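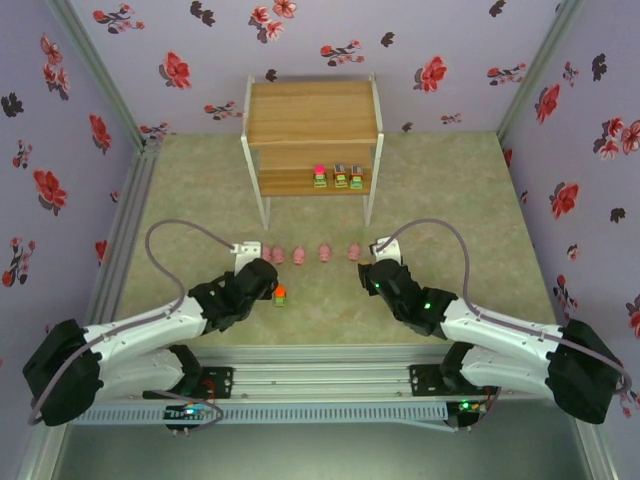
Ticket 819: left arm stops short in the pig demo, open day cell
Opened by: Kenna Semple
Status: closed

Okay, so this is my writeup from the Naltley open day, and sorry in advance, it's long! The demo is the farm one (arms move the pigs and blocks, kids yell out which one goes next). First two runs were great. Then the left arm started pausing on its way to the shelf, just hanging there, and after a bit the Abera screen threw "move timed out" and parked both arms.

9:40 a.m. Restarted the software. One good run, then the same stop. The right arm was fine the whole time.

10:05. Asanka figured it was the wallpaper confusing the camera, all those red flowers behind pink pigs. Fair guess! I taped plain paper over the left wall and tried again. Same stop, same spot. Took the paper down.

10:20. Called Mizanur at Tendside. He had me pull the log, and the wrist joint was lagging on every reach past 40 degrees. He asked if anybody had touched the cable. Well... I had. I re-tied it that morning because it looked messy, and I pulled it way too snug.

10:35. Powered down, cut my tie, gave the cable a nice big loop and tied it again closer to the base. Moved the wrist by hand and it swung freely.

10:50. Back on. Ran it 19 times before lunch with no timeouts, and Gayan's group of fourth graders got the whole show.

Still open on my side: the timeout message doesn't say which joint is slow. Debashish, can that go on the list for the next update? I'd have saved myself a lot of tape.

Reply from Debashish Weerasinghe: Added. Leave the loop alone until I've been out to see it, please.

2 comments | 0 shares
Hekine Support Desk | Contact us | Back to top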